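Visit report: Pinomholm handling site, order picking and the bench cell
5/1/23

Access is from the goods side. Visitors sign in at the gatehouse and are issued shoes. Our host was Brunello Fiore, who runs the day shift and has worked at the site since it was a Marchetti depot.

The main hall ships display sets and play food to shops. Output on the day before the visit was 982 sets, against a line rate of 727 when all packing was by hand. The conveyor and the carton erector account for most of the difference. Picking into the sets is still manual, and the bench cell next to the hall is where Dimura is working on that step.

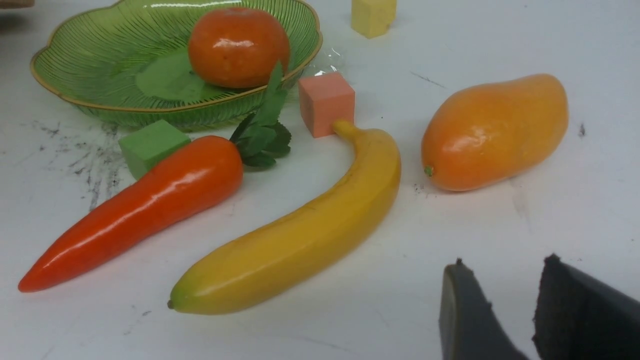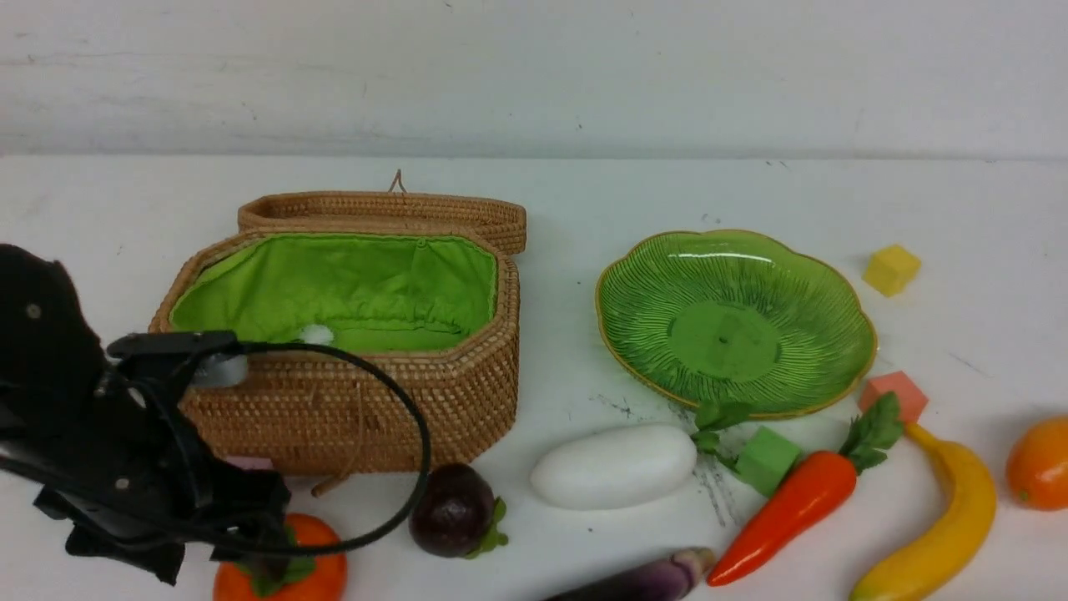 Dilani Samarakoon has moved from packing to the bench and now spends most of her shift setting out items and logging failed picks. She keeps her packer's grade, with a supplement that is reviewed in March. Her view is that shape matters more than weight. A foam cube has flat faces and can be taken from several sides, while the carrot has a glossy, shallowly grooved body and a bunch of leaves at one end, so the grip point has to be chosen first. The target for the bench is 3,000 logged picks before any equipment goes into the hall.

Two packers have asked to follow her. The others remain on the line, where the work is now mostly checking and topping up. Fiore reported fewer wrist complaints and more complaints of boredom, and he rotates stations every two hours as a result. Stonby, who supply the conveyor, were on site replacing a roller, so we did not see the far end running.

Open points: training hours for the second shift, and who signs off a set if a machine has filled it.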